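Section 4. Teaching the table-clearing chore

Before you start

The Mudgway kit will learn to clear and wipe a table if you show it how, patiently, a great many times. It will not learn from one good go, and it will not learn from being told. If you were hoping to have the kitchen done by this evening, the cloth is under the sink.

You will need the hand-held gripper, charged; a table at a height you can work over without stooping; and the things you normally leave lying on it. Read Section 3 first if the jaws have not yet been set.

4.1 Setting up the table

1. Take everything off the table, wipe it and let it dry.

2. Fold away any cloth or runner. The Nivov software copes with cloths in the same way that a cat copes with baths.

3. Draw the curtains if the sun falls straight on the surface. Ordinary room light is fine.

4. Squeeze the trigger fully, then let go. The jaws should close square and open again without a click. If they click, go back to 3.6.

5. Hold the gripper low over the table with the jaws open and keep still for a count of four. This is the start position, and every run begins from it.

Note: Grain, knots, scratches and old pen marks may all stay. Keith Maihi, who wrote the first version of this section, sanded his dining table to help the software along. It made no difference to the software.
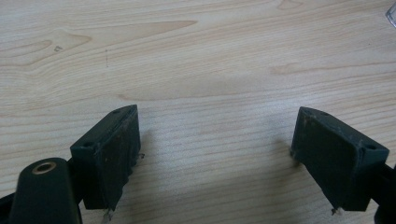 Fig. 4-1. Start position: jaws open over bare wood, nothing held.

Check your own start position against Fig. 4-1. Both pads should be in view, facing each other, with clear table in the gap. Scuffed pads still grip. Change them when they begin to let go of things, following 7.2.

4.2 Recording the runs

1. Put one object on the table. A plastic beaker is a good first choice. Your grandmother's sugar bowl is a good last one.

2. From the start position, move to the object, close the jaws, lift, and carry it to the tray.

3. Open the jaws and come back to the start position. That is one run.

4. Move the object somewhere else and repeat until you have 200 runs. Take breaks. Tired people take short cuts, and the machine picks up short cuts faster than anything else you will show it.

5. Change to a second object and start again from step 1.

CAUTION: Keep your free hand out of the working area. The trigger is stronger than it looks, and a run with a thumb in it teaches the wrong thing about thumbs.

CAUTION: No knives, no lit candles, no hot drinks. This applies to recording and to anything the arm does later.

Note: A fumbled run should be deleted if you dropped the object. If you fumbled and recovered, keep it. The recoveries are worth having.

4.3 What to expect

In June we ran the whole chore at the Ollcombe workshop on a table laid for two. Covadonga Salcedo recorded 446 runs, and the arm was then left to get on with it. It cleared the beakers well. It cleared the plates slowly, with long pauses in which it seemed to be thinking about something else. It picked up a teaspoon, put it down, and picked it up again until Hywel Prosser switched it off and went to lunch.

Wiping is further behind. The arm will push a cloth from one side to the other, and on a good day the crumbs go with it. It has no opinion on whether the table is clean. You will have to supply that.

So, can it do the chore yet? It can do the dull middle of it, on a table it knows, with things it has met before. Clear glasses, wet cutlery and anything stacked are still yours.

4.4 If the runs will not save

1. Check that the light on the handle is green. Amber means the card is full.

2. Move finished runs to the computer and empty the card.

3. If the light is green and runs are still missing, you are probably letting go of the trigger before you are back at the start position. Go to 4.2, step 3.

4. If none of this helps, write to Noeline Katene at the support desk, giving the number on the base of the handle. Please do not post the gripper to us unless she asks for it.

Section 5 covers the tray.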